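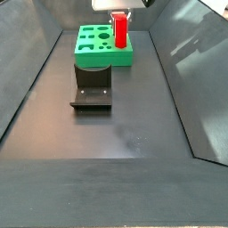 I love shape sorters, and I'm way too old for them! You probably had one when you were a baby. You bang the block on the lid, you turn it, you bang it some more, and then plop, in it goes. A big part of the puzzle is which hole a block belongs to. Take a tall red block with six flat sides going around it. Math people call that a hexagonal prism (say it out loud, it's fun). Now look at the green sorter under it, with its oval hole, its big circle and its skinny rectangle. An oval has no corners at all, but our red block has plenty.

So how do you find a match? I look at the end of the block first, because the end is the part that goes in. Forget how tall it is! A block could be as tall as a giraffe and the shape of its end would stay the same. Then I count the corners. A triangle has three, a square has four and a hexagon has six.

After that comes turning. If you turn a hexagon one sixth of the way around, it looks just the way it did when you started. A square needs a quarter turn. A circle doesn't care, you can spin it all day long.
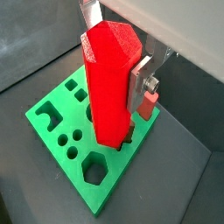 Rochelle Holloway wrote to tell me that tilting is the real trouble. Her blocks always got stuck when she leaned them, even over the right hole, and she says going slowly and keeping them straight up works best. I tried it at my kitchen table with my old Gavlow sorter and she's right! A leaning block needs more room than a straight one.

Want to try? Trace the end of a block on cardboard, ask a grown-up to help you cut out the hole, and see how many ways your block will go through.

Print this page | E-mail to a friend
68 shares | 2 comments
Contact us | © Wornow Kids | Back to top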